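Why I want the night bus back on Harb Street

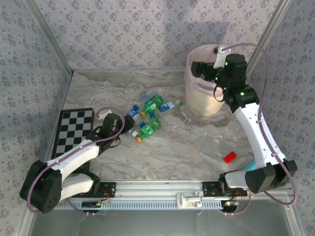
Posted by Rima Awad on 20 Jun 2026
Filed under: my city, getting around

I moved to this city five years ago, and in the first month I learned the number 19 bus by heart. It went from the Stivar hospital, down Harb Street, over the bridge and up to the Wusura neighborhood, where I still live. The last one left the hospital at ten minutes before midnight. Last October the city changed the timetable and now the last one leaves at nine.

I want to write why I think this was a mistake. I am not an expert in transportation. I only ride the bus.

The evening shift at the hospital finishes at eleven. My neighbor works there in the kitchen, and for years she came home on the 19 with the nurses and the cleaners. They knew the driver and he knew them. Now she walks for 52 minutes, or she pays for a taxi, and the taxi costs more than one hour of her work. In winter she takes the taxi almost every time. She told me she has started to look for a job closer to home, even though she likes the one she has.

The city says that few people were riding after nine. I believe this number. But I have a question about how it was used. If the bus at three in the afternoon is full of students, and the bus at eleven has a few people who have no other way to go home, are these the same kind of passenger? For me they are not. A student who misses one bus waits for the next. After eleven there was no next.

I also read the argument that the money is needed for the new express line to the Pratura shopping center. I have used the express line. It is clean and fast, and the seats are comfortable. On Saturdays I am happy that it exists. Still, people who go to Pratura mostly have a choice, and the parking lot there is free and very large.

In the country where I grew up, we had small shared vans at night. They did not follow a timetable, they waited until they were full, and sometimes you sat with a bag of onions on your knees. I do not say it was a better system. My mother complained about it every week. But it was possible to go home at any hour, and I did not understand how much this means until I lived in a place where it is not possible.

Some readers wrote to me after my last post and said the city should use a smaller vehicle for the late hours. I think it is a good idea. I would also accept one bus at a quarter past eleven and nothing else, if it is there every night and people can trust it.

There is a paper petition at the bakery on Harb Street, next to the cash register. It needs 1000 signatures before the city council must discuss it in an open meeting. I signed it last week, and I brought a pen because the one there was dry. You do not have to be a citizen to sign, only a resident. I asked twice to be sure.

If you ride the 19, or you used to, please write me your story in the comments. I will print them and take them to the meeting. Short ones are fine, and you can write in any language, I will find someone to translate.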